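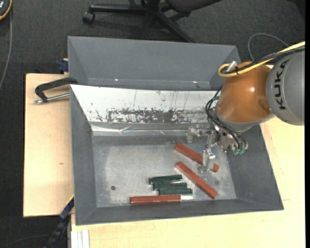 A KUKA arm with a two-finger gripper over the near bin at the Plollmont test bench, where slender items are used for the grasping comparison.

Home | Newsroom | Products | Support | Contact

Last updated: June
Reading time: 2 minutes

Plollmont and Sostness share first results from their gripper comparison

Plollmont is very happy to share the first results of a gripper comparison carried out with our good friends at Sostness, who have lent us their time, their patience and quite a few spare fingertips along the way. The project, called Clevadora, looks at how different grippers cope with thin, rounded items lying close together in a bin – the kind of picking that many of our customers ask us about.

The team tried 11 finger and fingertip pairings, each with 50 picks on the same arm and from the same kind of gray bin. The best pairing picked cleanly 57 percent more often than the set we started with, and most of that gain came on items lying side by side.

"We went in thinking the arm speed would matter most, and we spent many happy hours on it, but the shape of the tip made far more difference," said Elif Naz Soylu, who leads the work at Plollmont. "I would love to see what people do with these numbers on their own lines."

The next round will compare two controllers over 16 bin layouts. Companies that would like to send in parts for testing are warmly invited to write to the Clevadora team through the Contact page.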